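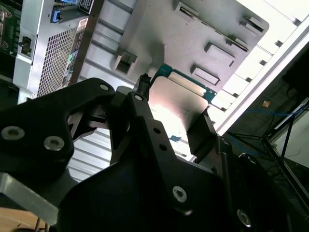

Section 2: Getting your Prondia ready for your first walk

Welcome to Testusa! If you picked up your Prondia audio guide at the ferry landing, you probably want to get straight out into the old streets, and we don't blame you one bit. Please find a bench or a café chair first, though, and go through this section with a cold drink. The set-up is done once, and after that the guide looks after itself for the rest of your stay.

You will need the guide itself, the earphones in the side pocket of the pouch, and the paper slip with your rental code. The folding map is nice to have beside you but you can manage without it for now.

Turning it on and choosing a language

1. Hold down the round button on the side until you hear the chime. Let go as soon as you hear it (if you keep holding, the guide thinks you want to switch it off again, and you'll be back where you started).

2. Plug in the earphones. The screen will ask you to choose a language. Move through the list with the two arrow buttons and press the round button when you reach yours.

3. Type in the rental code from your paper slip. The code has letters and numbers, and capital letters don't matter.

4. Choose how long you are staying. If you aren't sure, pick the longer option. You can bring the guide back early whenever you like.

Note: If the guide says "code not found," check whether you've typed the letter O where there should be a zero. It's the most common slip by far, and we've all done it at the desk ourselves.

Choosing your walks

There are 13 walks on the guide. Some of them are a gentle stroll along the water and some go up the hill to the Aitken quarter, where the streets are really staircases with houses on either side. They are wonderful, those staircases, with laundry overhead and somebody's radio always going - but they are staircases, and your knees should know that before you set out.

5. Open Walks from the main screen. You'll see the whole list, with the shortest walk at the top.

6. Press the right arrow on any walk to read a little about it. Walks marked with a small stair symbol have long climbs. Walks marked with a wave stay level the whole way.

7. Press the round button to add a walk to My Stay. You can add as many as you like and change your mind later.

8. If this is your first time in town, please add the Pesetti Market walk. It starts at the fountain end of the covered market, winds through the fish hall and the spice sellers, and comes out in the little square where the bakeries are. Go hungry. Go in the morning too, while the bread is still coming out and before the tour boats have landed.

Note: The market walk was recorded by Catherine Dalgleish, who moved here for one winter and never quite got around to leaving. She talks quickly when she gets to the cheese stalls. Press the left arrow once to hear the last bit again.

Setting your starting point

The guide plays each story when you reach the right spot, so it has to know where you are when you begin.

9. Go outdoors, away from high walls if you can. The harbor steps and the cathedral square both work nicely.

10. Choose Find Me from the main screen and stand still. This can take up to 15 minutes the very first time, although it's usually much quicker than that. Later on it happens by itself while you're tying your shoes.

11. When the little compass stops turning, choose your walk and press the round button. You'll hear a short greeting and the first direction.

Caution: Please don't watch the screen while you walk. The lanes are narrow, the paving stones are old and polished, and delivery scooters use them as well. The voice tells you every turn.

Caution: Keep one ear free when you cross the harbor road. You can take out either earphone and the guide will carry on in the other.

If you wander off

You will wander off. Everybody sees an open courtyard or smells somebody's lunch, and off they go, and those are often the parts of the day they write home about. The guide won't scold you for it.

12. When you leave the route, the story pauses by itself. Take all the time you want.

13. When you're ready to go on, choose Take Me Back. The guide leads you to the nearest point on the walk, even if it's further along than where you stopped.

14. To hear anything you missed, open My Stay, pick the walk, and choose Listen Anywhere. It's a lovely thing to do in the evening on a balcony.

Note: In the Aitken quarter the guide may lose its place for a moment between the tall houses. Keep going uphill to the next landing and it should pick up again. If it doesn't, repeat step 10 at the small chapel, where there's shade and a drinking tap.

Charging overnight

15. Plug the guide into the charger from the pouch before you go to bed. The light on the side is orange while it charges and green when it's full.

A full charge will see you through a long day, including a slow lunch. If you are staying in one of the older guesthouses, check that the wall socket doesn't switch off with the room lights. Several of them do.

Caution: Don't leave the guide on a sunny windowsill or on the beach. If it gets too warm it will switch itself off, and it won't turn on again until it has cooled down in the shade.

Bringing the guide back, and what to do if you lose the pouch, are both covered in Section 3. Ferry times are on the back of the folding map; the summer timetable started in April.

Section 2 last updated 7 May 2025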